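Le papier de soie

Ma mère avait laissé des consignes pour la vaisselle. Elles tenaient sur une feuille pliée en quatre, glissée dans la soupière, et la première disait de ne rien emballer dans du journal. Elle avait souligné le mot journal. L'encre tache la porcelaine, écrivait-elle, et celle de Clerdale tache plus que les autres.

Clerdale est une petite ville. Il y a une papeterie, deux boulangeries, un dépôt de cars. J'ai acheté le papier à la papeterie, le matin où je suis arrivé pour vider la maison. Du papier de soie blanc, en grandes feuilles, par paquets de 20. J'en ai pris six paquets. La vendeuse m'a demandé si c'était pour un mariage. J'ai répondu que c'était pour un service à café.

Le service venait de la fabrique Jodico, fermée depuis longtemps. Mon père l'avait payé 1394 francs, et la facture était restée au fond du buffet, sous les dessous-de-plat. Nous ne buvions jamais dedans. Les tasses sortaient pour les baptêmes et pour la visite du notaire. Le reste du temps elles attendaient derrière la vitre, les anses toutes tournées du même côté.

J'ai installé la table près de la fenêtre de la salle à manger et j'ai commencé par les soucoupes. Elles étaient faciles. On les pose au milieu de la feuille, on rabat les coins, on retourne. J'ai fait une pile, puis une autre. Vers onze heures je me suis arrêté pour manger une pomme debout dans la cuisine. Le robinet gouttait. Je l'ai serré, il a continué.

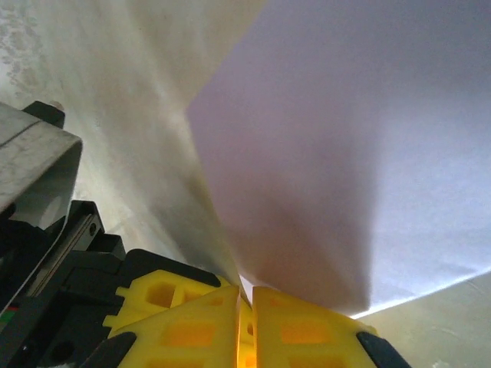
Les tasses m'ont pris l'après-midi entière. Une anse de porcelaine casse à l'endroit où l'on appuie sans y penser, et ma mère avait prévu un paragraphe pour les anses. Il fallait d'abord froisser une bande et la passer dans l'anneau, puis prendre une feuille entière. Le papier était blanc, un peu translucide, et il fallait le pincer entre deux doigts pour le tenir pendant que l'autre main tournait la tasse. Quand je serrais trop, il se déchirait. Quand je ne serrais pas assez, il glissait de la table et je devais me baisser. J'ai fini par trouver la bonne façon, qui était sans doute la sienne — le pouce à plat, l'index replié dessous.

Ma sœur a téléphoné vers quatre heures. Elle voulait savoir si j'avais appelé Skimeo, l'entreprise de déménagement. J'ai dit oui. Elle voulait savoir aussi ce que je comptais faire du buffet. Je n'en savais rien. Elle a dit que chez elle il ne passerait pas la porte, et chez moi non plus, et que nous devrions le laisser aux acheteurs. Pendant qu'elle parlait je gardais une feuille dans la main gauche. Je l'avais chiffonnée sans m'en rendre compte. Je l'ai lissée sur la nappe avec le bord d'une soucoupe.

— Et les tasses ? a-t-elle demandé.

— Je les emballe.

— Tu les prends ?

J'ai répondu que nous pourrions partager. Elle a réfléchi, puis elle a dit qu'un service partagé ne valait plus rien, que je n'avais qu'à tout garder et lui donner la soupière. J'ai accepté. La soupière n'était pas de la même fabrique.

Il restait la cafetière. Je l'ai gardée pour la fin, à cause du bec. La feuille de ma mère s'arrêtait aux tasses ; au dos il n'y avait qu'une liste de courses, du sel, des piles, du fil blanc. J'ai bourré l'intérieur, j'ai entouré le bec, puis le couvercle à part. J'ai mis deux feuilles pour le corps, ensuite encore une.

Le carton fermé, j'ai écrit FRAGILE sur les quatre côtés. La lumière baissait. J'ai remis la facture dans le buffet, à sa place, et je suis allé voir le robinet.

© Éditions Katiyar — Contact — Mentions légales — Haut de page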